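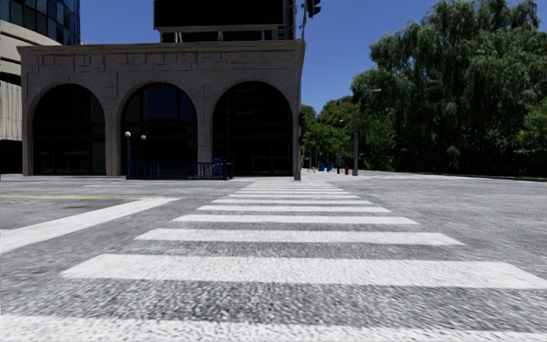 Zebra crossing and the stone building with three arches.

Open day at Takden, Nirnura
2021-04-25

I went along to the Takden open day expecting to be sold something, and I was. The firm wants to rebuild the centre of Nirnura from the old tram yard up to Luangrath Street, and it had opened its offices so that locals could look at the plans, ask questions and eat a sausage roll.

The doors opened late. Bookings were supposed to be capped at 60 per session, but the foyer was packed by the time I got my sticker and I doubt anyone was checking. We were sent through in groups, first past the display boards, then to the model room, then to the talk.

The boards were what I've come to expect from these things. "Connected", "vibrant" and "village feel" all turned up before I reached the first actual number. It was 221, the number of flats proposed, and it was in smaller type than the word "vibrant". I asked how many would be rented below market rates. The answer was that this was "still being worked through with stakeholders". I asked again at the next board, with a different staff member, and got the same sentence.
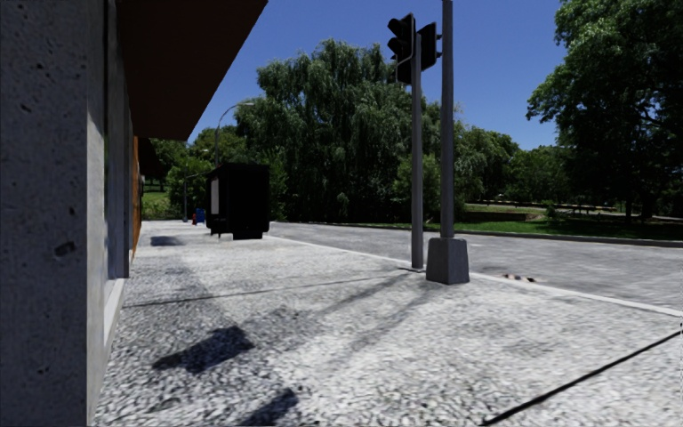

Concrete pillar and shopfront under the dark canopy.

The shops worry me more. Our main street has a butcher, a shoe repairer and a chemist who'll ring you at home if your script is ready. Ground-floor retail in a new block usually means rents none of them could carry. A man behind me put this to the guide, quite politely, and was told there would be an "activation strategy". He wrote it down. I'd like to know what he made of it later.

Parking got the most heat, as it always does. Takden says there will be 80 public spaces, underground. There was no word on what they'd cost, and the lift down to them wasn't on the floor plan I looked at. The guide said it would be on the next version. The plan on the wall was dated February.

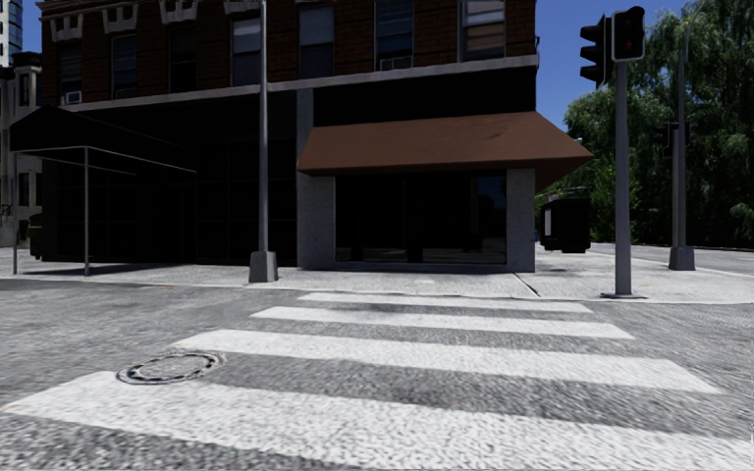
Brick corner, crosswalk and manhole cover.

I'll give credit where I can. The talk on drainage was good. The speaker knew the low end of Luangrath Street floods, knew which drains back up, and didn't pretend a few garden beds would fix it. She stayed well past her time to take questions and was the only one who said "I don't know" in plain words.

The session on Reria, the bus service meant to link the new centre to the station, was much weaker. It has a logo, a colour and a slogan. It doesn't have a timetable or an operator. When somebody asked how often it would run on a Sunday, we were shown the logo again.

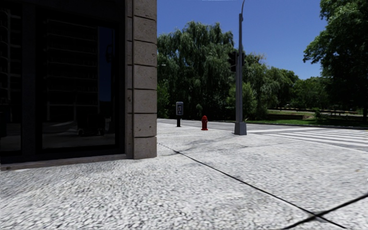
Pale footpath at the street corner.

Feedback was by form, one side of a page, with most of the space taken up by tick boxes asking what I liked. There was a line at the bottom for "other comments". I used the back of the sheet.

Getting there: Takden is a ten-minute walk from the station, uphill. Entry was free and tea was $2, in a paper cup. The toilets are on the first floor and the stairs are steep, so ask at the desk for the lift. Written submissions can be dropped off at the same desk, and I'm told they have to be signed to be counted.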